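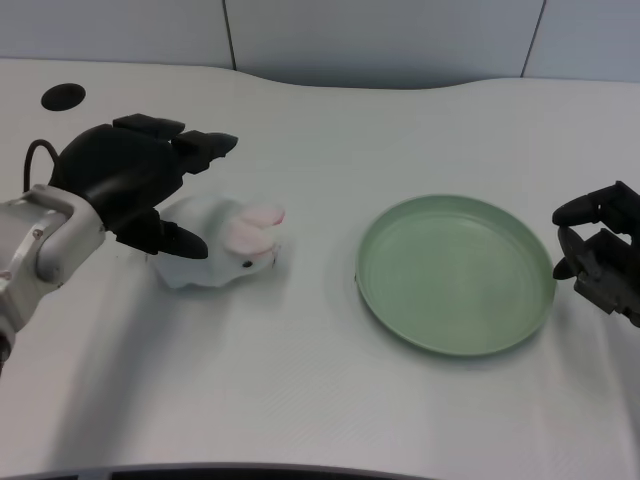 The council leader in Trundberg has held her post for nine years, and until July she held it with a majority. Four of her members have since crossed to the Zulton List, and she now runs the town with the support of whoever turns up.

She spoke to us in her office on the second floor of the town hall, two days after the latest resignation.

"I heard about the first one from a reporter," she said. "The others rang me. I would say two of those calls were friendly."

The members who left have blamed the plan to merge Trundberg's services with those of Irer, the smaller district across the river. A petition against the merger gathered 1394 signatures. She does not dispute the figure but says many of the names come from Irer itself.

"They are entitled to sign. But it was presented at the meeting as the voice of Trundberg, and 629 of those people live here. I asked the clerk to check."

She accepts that the plan was badly explained. The public meeting in the school hall was set out for 80 people and more than 200 came, many of them standing in the corridor, where they could not hear the answers.

"That was our fault. We should have booked the sports centre. People went home angry and I would have done the same."

Asked whether she had offered anything to keep the four, she said she had offered one of them the roads portfolio and would not say which. "It was turned down by text message."

The Zulton List says it will put forward a motion of no confidence when the council returns from its summer break. It needs three more votes. The two independents from the Ye ward have not said what they will do, and she has met both of them.

"They want the bus back on Sundays and they want the bridge painted. I can do the bus. The bridge belongs to the province."

Would she stand again if the motion passed?

"I would stand in my own ward. Whether I would lead the group is for the group."

The merger vote itself has been put back to the autumn. Irer's council has already approved it.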